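Storm shelter update from Jerngate

Hi all! Well, October came in loud, didn't it? I was still in my slippers when the siren on Polta Road went off at 5 in the morning, and by the time I'd found the cat and a flashlight the whole street was dark. We were lucky on our side. A few fences down, one carport roof in the Hallgrímssons' pear tree (Hanne says the tree will make it, and I believe her, she's stubborn about that tree).

The folks over in Stesitz had it a lot worse. The power lines along the creek are still being restrung, and more than 500 homes were without lights for the first night. The school gym is open as a shelter and there are 30 cots set up, with room for pets in the side hall. Bring a leash or a carrier, please!

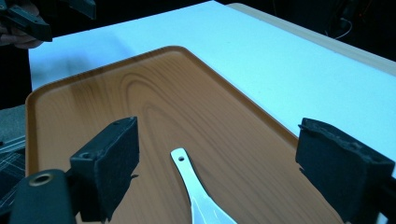
Hakim Latuheru is running the hot meals again and he'd love a hand with the evening shift, so call him if you can peel, stir or drive. What we're short of right now is batteries, baby wipes and those big blue tarps. We have plenty of canned corn. So much corn.

If your roof was damaged, take your photos before you cover anything up, and keep the receipts for whatever you buy to patch it. The county form is at the library desk, and I'm there most mornings if you get stuck on page two like I did.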